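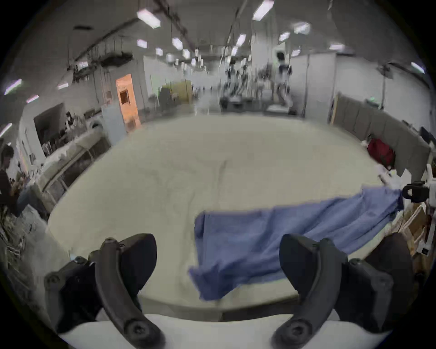
Grout haze on matte porcelain, what worked for you?

okdale_pete
2019-10-17
Finished tiling the mudroom in August and there's STILL a cloudy film on the tile. It's the Thygesen matte porcelain in charcoal, 113 square feet of it, so you can imagine how lovely that looks when the sun comes in. I've mopped it 8 times with plain water. Looks great wet, dries cloudy again. What now?

mapleandmortar
Plain water won't touch it at this point. Was the grout regular cement or epoxy? Matters a lot.

okdale_pete
Regular sanded, from a bag. Installer friend told me to try vinegar.

Aslı Gezer
Please don't use vinegar! I did that in my old kitchen and the grout lines went sandy in a couple of spots (mine was pretty fresh, to be fair). I ended up using Tivura haze remover, let it sit, scrubbed with a white nylon pad and rinsed twice. Looked like new tile.

rustbelt_ron
Vinegar's fine if you water it down and rinse. Been doing it for years and never lost a grout line. People get way too scared of it.

mapleandmortar
Ron, you've been lucky. It's still acid on cement. One time maybe, but I wouldn't tell a first-timer to do it.

rustbelt_ron
So is half the stuff in the haze remover aisle. Read the label.

Aslı Gezer
Okay, fair, mine was a mild acid too, but at least it came with directions for how long to leave it on. Pete, do a test patch behind the door first and wet the grout before you start.

okdale_pete
Did 4 tiles by the dryer with the Tivura and they came out clean! Doing the rest tomorrow. Anybody know if I need to reseal the grout after?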